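Dec 22, 2024

**Stain remover trials, page 2 of the Illine comparison**
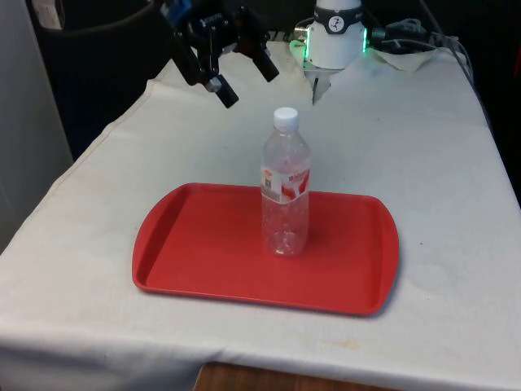
Clodagh Nic Aodha sent over the Trunomar sheet again and wants to know why I haven't signed it off. I haven't signed it off as I don't believe it. Their claim is full removal of tea from cotton at a 30 degree wash, and the only proof offered is a chart with no scale up the side.

What I did:

- cut strips from the old Duggan sheeting (plain cotton, washed with no softener)
- stained with black tea, left overnight
- treated one lot with Trunomar, one with Illine, one with plain washing soda
- left a fourth lot alone and washed it with the rest

Lot numbers are 503 for the Trunomar and 1655 for the Illine. The soda is just soda.

Result so far: the Trunomar strips came out paler than the untreated ones, I'll give them that. Paler than the soda? I couldn't say. I shuffled them and tried to sort them by eye under the window, and got two wrong. Tried again after lunch and got a different two wrong. Illine was a bit worse than both and left a yellow edge where the liquid had pooled.

The soda costs next to nothing, so "as good as soda" is not much of a boast.

Things that bother me about my own test, before anyone else says it:

- tea was made in one pot and the last strips in had it stronger
- I knew which was which while treating them, so I may have rubbed some harder
- the machine runs warm. The dial says 30 but I have never trusted it
- one night is a fresh stain. Real ones sit in the basket for a week

Jaralthorpe say they got 80 per cent removal with the same stuff. Eighty per cent of what, measured how? I've written to ask. Last time I wrote to them I got a brochure.

Clodagh thinks I'm being hard on it and that customers only want to see a clean tablecloth. Fair enough – but then we should say "helps with tea" on the label and leave the word "full" off.

To do in February: repeat with week-old stains, somebody else to do the treating, strips marked on the back only. Put a thermometer in the wash. Try red wine as well, if there's any left after Christmas.

Sheet stays unsigned.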